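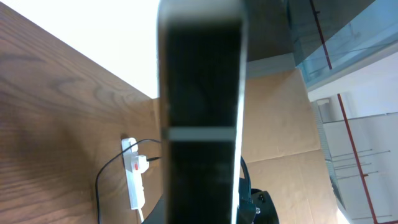 Fig. 1. Power strip on a wooden tabletop, with a white plug in it and thin black cables on the wood.

Living With Cords
Prellside Adult Evening Program, Household Basics, Session 2
Room 238. Handout for 22 October 2026

Please bring this sheet back next time. Last session's handout was mostly used to prop up the door.

1. Where we left off

We defined a cord as anything that carries power or data from a place you can't reach to a place you can't find. We agreed to stop keeping chargers for phones we no longer own. Several of you agreed with your arms crossed, and we'll come back to that in November.

Tonight is the tabletop. Most advice on cords assumes a desk with a hole drilled in the back and a metal tray underneath. Most people have a table. It was bought for eating, it's the nicest piece of wood in the house, and it now has a power strip on it.

2. The strip goes first

Put the strip down before anything else. People do it last, after the devices have chosen their spots, and then the strip has to go wherever the shortest cord allows. That's how you get a strip in the middle of the table, like a centerpiece.

Things to settle before plugging anything in:

Which wall outlet feeds it, and whether anyone walks between that outlet and the table. If they do, move the table or move the people. The people are harder.

Which way it faces. A strip lying parallel to the table edge lets the cords leave on one side. Turned the other way, they leave on both sides and meet again later.

Whether there is room for the bulky plugs. Fat plugs go at the ends. A fat plug in the middle costs you its neighbor.

Never plug one strip into another. I say it every term and every term somebody looks at the floor.

If the cardboard from your last delivery is still standing by the table, it's not part of the system. Flatten it and take it out.

3. Slack

A cord should be able to reach its device with a gentle bend at each end and some spare in between. Too little and the plug gets pulled sideways whenever you shift the device, and the first thing to fail is the bit where the cord enters the plug. Too much and the cord wanders across the work surface looking for a cup to knock over.

The usual mistake is to solve too much slack with a tight coil. Thin cords hate this. Make a loose figure eight instead, big enough to put your hand through, and close it with one of the soft straps from the supply box. The Kopecký straps are fine. The Grevberg ones are also fine and come in a color called "oat," for which they charge extra.

Don't wrap a charger cord around the charger. I know it came that way from the store. It also came with a little twist of wire that you were never going to keep.

Exercise A (in pairs, 30 minutes including arguing)
Take one device and one long thin cord. Lay the cord so that the device can be picked up, turned over and put down again anywhere on your half of the table, without the cord lifting anything else. Then swap halves and criticize.

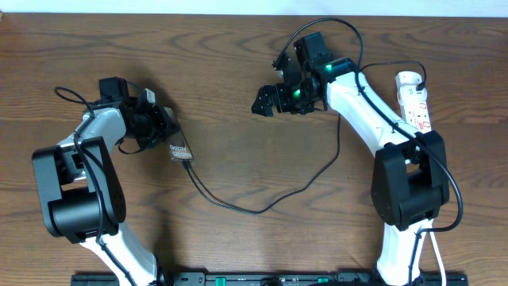

Dagmar Pešek thinks the exercise is unfair to people with small tables. She wrote to me after the first session that at her place in Ferport the cord is longer than the table, and that she has come to regard it as the main resident. Her fix was to run the spare length down the back leg and strap it there in a loop, so only a short piece comes up over the edge. She adds that she then forgot it was there and moved the table.

I've adopted the leg method and I'm taking the credit. If you use it, put the strap near the top of the leg, and undo it before you move the furniture. Label both ends of the cord while you're down there. Masking tape and a pen will do, and write what the thing is, since "important" has proved unhelpful.

4. The wood itself

A short detour for those of you with real wood, or something making a good effort at it.

Chargers get warm. A warm charger sitting on a finished surface all day may leave a dull patch, and a stack of books on top of the charger improves its chances. Set it on a cork mat or a tile. Rubber feet can mark some finishes too, in neat little circles that you will notice for the rest of your life.

Before you decide you have a stain, move the lamp. A good share of the dark patches people bring me photos of are shadows, and a strongly figured board hides or invents damage depending on where you stand. Look along the surface from the low end, toward the window. A real mark stays put when the light changes. 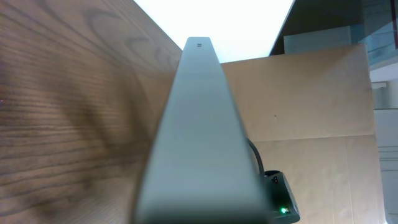
For cleaning, unplug the strip, take it off the table, and use a barely damp cloth along the grain. Dry it with a second cloth. No spray anywhere near the sockets, including the brand that claims to be safe near everything. The recipe for the wax mixture is on page 69 of the course reader, and smells exactly as bad as it sounds.

Adhesive cord clips: try one on the underside first and leave it for a week. If it takes the finish with it when it comes off, you've lost a patch only the dog can see. The ones I tried on my own table were on top — I was younger then.

5. Things that stand up

Tablets lie flat until somebody wants to watch something, after which they stand up forever. A standing screen changes the cord plan, so decide early whether yours will be upright or sideways, and where that leaves the charging socket. If the socket ends up at the bottom, you need clearance under it or the plug will take the weight of the whole thing.
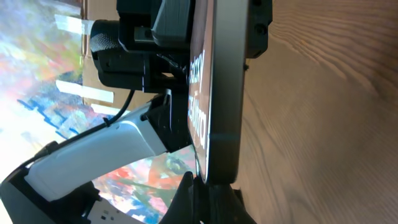
Whatever holds the device should be heavier than you think at the base. Test it by tugging the cord the way a person does when they've forgotten it's plugged in, with one hand ready on the other side. If it tips, tie the cord to the stand partway down, leaving a small loop above the tie. The tug then lands on the stand and the socket is spared.

Don't overtighten the tie. You should be able to slide the cord through it with a bit of effort.

For next time

Draw your table from above, with every cord on it and where each one goes. Cords that go nowhere should be drawn too. Bring one charger you can't identify, in a bag with your name on it. Anyone still missing the course reader can get one from me at the break, and the coffee money goes in the blue tin.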